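Sturard Parts Finder – Project Report
Samuele Bortolotti and Vendula Šťastný

1. What we wanted to do
Sellers of used server parts all list the same thing in different ways. One shop writes the part number with a dash, the next without, a third puts it only in the title. If you need a spare drive cage or a fan tray for an old rack you end up searching five times. Our idea: one small search page that pulls listings together and matches them by part number.

2. Data
We got listings from two resellers, Nuvel and Ratetti. Both sent a spreadsheet export. 2,000 rows total, 600 of them from Ratetti. Columns: title, part number, condition, price, stock. Ratetti has no condition column so we read it out of the title (refurb, pull, new open box etc). Slow work. Vendula wrote most of the rules.

3. Matching
Step one strips spaces and dashes, makes everything upper case. Step two looks for spare numbers vs. option numbers – same part, two numbers, depends if it was sold in a kit. We made a lookup table by hand for these. 49 pairs so far, mostly power supplies and drive trays. Controllers are still missing.

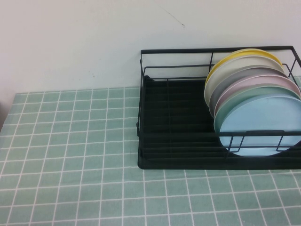
Fig. 1. Table with green grid cloth, white wall behind.

4. Results
Plain text search missed a lot of the option numbers. With the lookup table the same part from both shops now shows up on one line with both prices. Memory modules are still bad, the titles list speed and size in any order and our rules get confused. Also found listings where the part number in the title and the one in the column dont agree. We left those out for now.

5. Problems
Stock numbers go stale fast. Our copy is from March and the page has no way to refresh it. Ruggiero was supposed to be the third reseller but thier export came as a scanned PDF, so no.

6. Still to do
– controller numbers in the lookup table
– sort by price incl. shipping
– memory titles, Samuele has a half finished script
– a "last checked" date next to each listing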